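Section 3: Lighting the big room

By now you should have been through Section 2 and know where the switches live. If you haven't, go back and do that first, it only takes a minute and this bit won't make much sense without it. I'm Vimala Poojary and I look after the hall bookings at Plener, so I've done this routine more times than I'd care to admit, usually with a coat still on and a bag over one shoulder.

The room has two sorts of light. There are the tubes, up on the high white ceiling and a few more deeper in, and there are the dome lamps that hang under the mezzanine. They come on separately and they suit quite different jobs, so please don't just slap everything on and hope!

Turning the lights on

1. Start at the Erkuvon panel by the door. The top row works the tubes, the bottom row works the domes.

2. Press the top left switch once and wait. The tubes can flicker for a few seconds before they settle. Pressing again while they're flickering turns them off, and then you're back where you started (I still do this).

3. Once they're steady, press the next one along if you need the rest. For a craft table or anything with small pieces I'd have the lot on. For a talk or a film, one row is plenty.

4. Bring up the domes with the dimmer. Turn it slowly from the left. I like it at the halfway mark for evening groups - it takes the hard edge off and people seem to stay longer over their tea.

5. Walk to the middle of the room and have a look up. If a tube is out, write it in the Poduvex book with your name next to it.

Note: the dimmer only works the domes. It does nothing at all to the tubes, however hard you turn it.

Caution: please don't change a tube yourself, even if you've found the tall ladder. The ceiling is much higher than it looks from the door, and we have Mykhailiuk in to do it. Ring the office on extension 837 and leave a message.

Placing your tables

1. Set up after the lights are on, never before. Glare on a glossy tabletop is hard to guess at in the dark.

2. Sit in one of the chairs and look across the table. If a tube is shining straight back at you, turn the table a quarter of the way round.

3. Keep anything breakable away from the glass wall, and leave a clear path beside it.

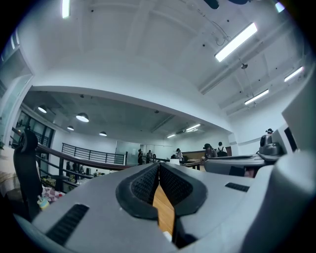 4. Lift the tables, please, two people to each one. The floor is wood and it shows every scrape.

Turning everything off

Do the domes first, dimmer right down to the left until it clicks, then the tubes. Have a last look under the mezzanine before you go, as it's darker there and that's where the scarves and umbrellas get left. If you're the Tuesday evening group, leave the top left switch on for the cleaners. Everybody else can leave it dark.

Section 4 covers the heating.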